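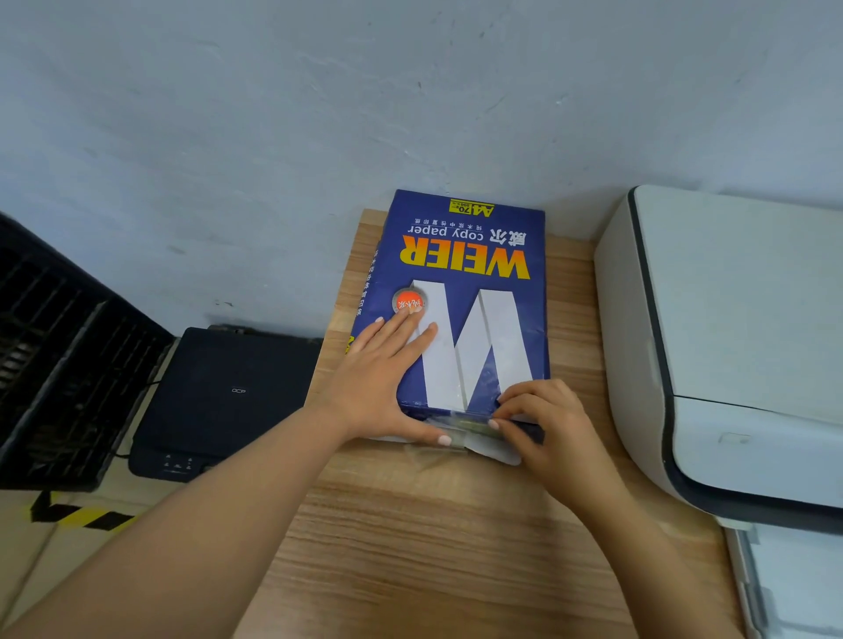

Keeping Newspaper Obituaries and Funeral Cards

Newsprint yellows because the paper is acidic. Light and heat speed this up. A clipping left on a refrigerator door may be brown by November, while one kept flat in a dark drawer stays readable for years.

Cut the whole notice, including the page header with the paper's name and date. If the header is on another part of the sheet, write the date in soft pencil on the sleeve before the clipping goes in. Do not use tape, staples or paper clips. Rust stains do not come out. 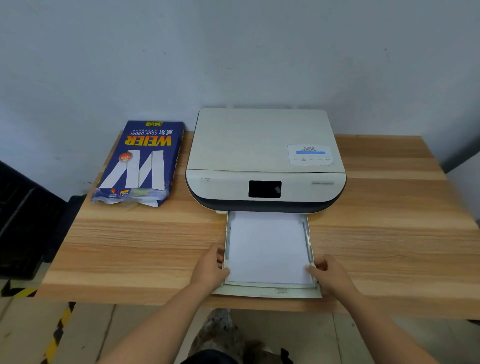 One reader objects that pencil on a polyester sleeve wipes off, and that a slip of acid-free paper behind the clipping works better. Agreed. The slip also stiffens the sleeve.

Do not laminate. Heat lamination cannot be undone and seals the acid in with the ink.

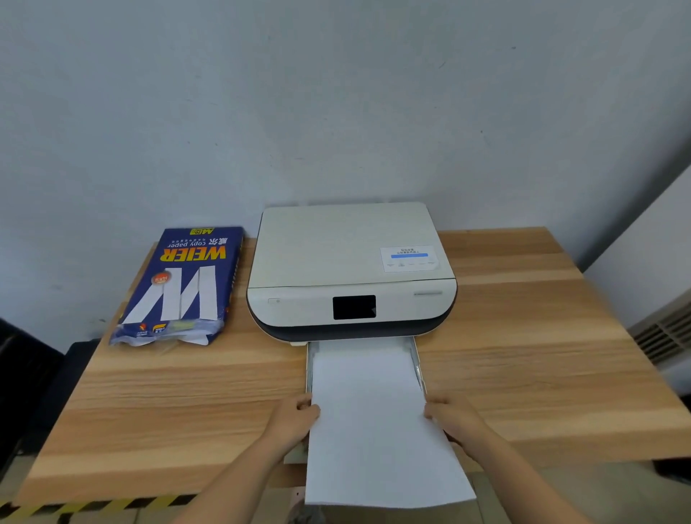
By the Vosent Household Desk
Updated October 7, 2023

Sleeves and boxes

Buy uncoated polyester or polypropylene. Avoid PVC, which gives off a sharp plastic smell and can lift ink. The Cotar sleeves come in packs of 100 and fit a single column. Long notices need folding once, between lines of text — never through a photograph.

Funeral cards are heavier stock and can stand upright in a box. Leave out ribbons and pressed flowers, or bag them separately. Keep the room under roughly 30 percent light exposure if you display anything, meaning a hallway wall and not a windowsill.

Copies

Scan before storing, at 2 sizes: one for sharing, one full size. Lay black paper behind the clipping to stop the reverse side showing through.
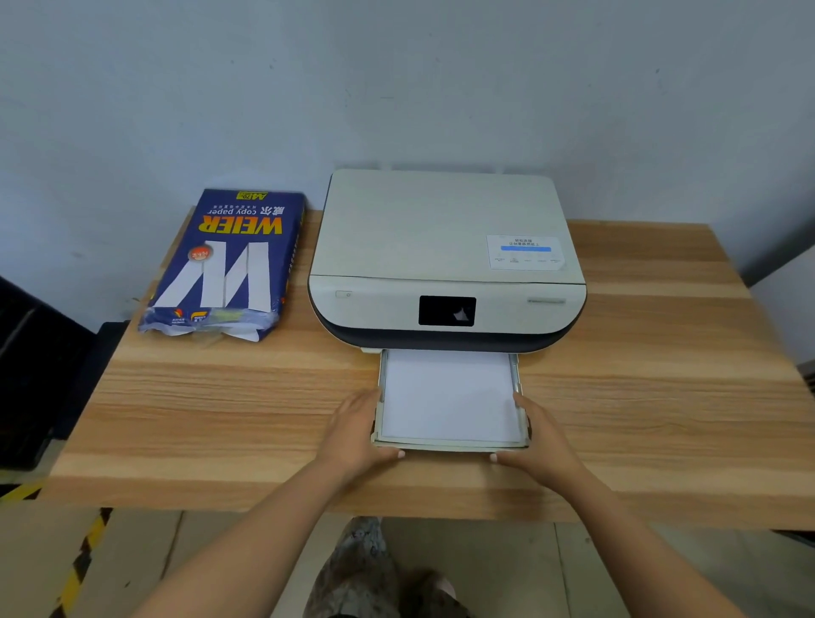

Does black paper make the scan too dark? asks a reader in Traltov. Slightly. Raise the brightness afterward and leave the contrast alone.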